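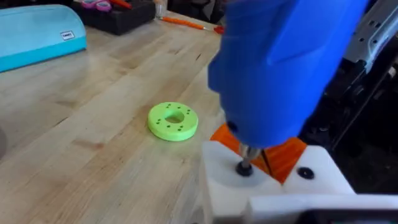 Trudy, you asked for a plain answer on whether the machines can do real chores yet, so I'll start there: some of them, slowly, and the small fastening jobs are coming along faster than the housework. I'd have bet on the opposite back in February. Folding a dish towel sounded so easy next to driving a screw! But a screw stays where you put it. With the bit down in one black screw head and the second one waiting on the next white block over, the arm has a short list of things to worry about. A towel is a different towel every time you pick it up.

## Where the money went this period

Mostly arm time and spare parts. We spent $2,417 on the Noltov bench, and that covers the new driver bits, the printed fixtures and a replacement cable I'm still annoyed about (my fault, I pinched it). The Tundance software license is paid through the end of your grant, so you won't see that line again.

## Shop-floor chores

Fastening is the good news. On the last full run the arm seated 24 screws in a row without me touching anything, which made me a little giddy. It's slow - I could do the same batch by hand and be back at my desk with coffee before it finished. Its weak spot is starting the thread. If the screw goes in at a slant, the arm keeps turning like everything is fine, and I have to hit stop. Magyar sent over a torque-sensing setup that should catch this, but I haven't had it running long enough to promise you anything.

Sorting loose hardware into bins is okay. Washers stick together and it grabs two. I've tried slower, I've tried gentler, and I'm open to ideas.

## Household chores

Wiping a counter works if the counter is clear. Put a mug on it and the arm either goes politely around, leaving a dirty ring, or shoves the mug along in front of the cloth. Loading a dishwasher is still almost 3 times slower than I'd need before I'd show it to anybody outside the lab. Plates are fine, bowls are so-so, forks are a mess.

Towels, like I said. I'm putting them on hold until fall unless you object. I know the towel demo was the part your board liked best, so call me if that's going to be a problem.

## What's next

- Torque sensing on every fastening run
- A second fixture, so I can load one while the arm works on the other
- Another go at the mug problem, using the Vikura camera software

I'd also like to move the leftover travel money into parts. There's no travel happening as of 24 May 2020, and bits wear out. Can you let me know if that needs a form?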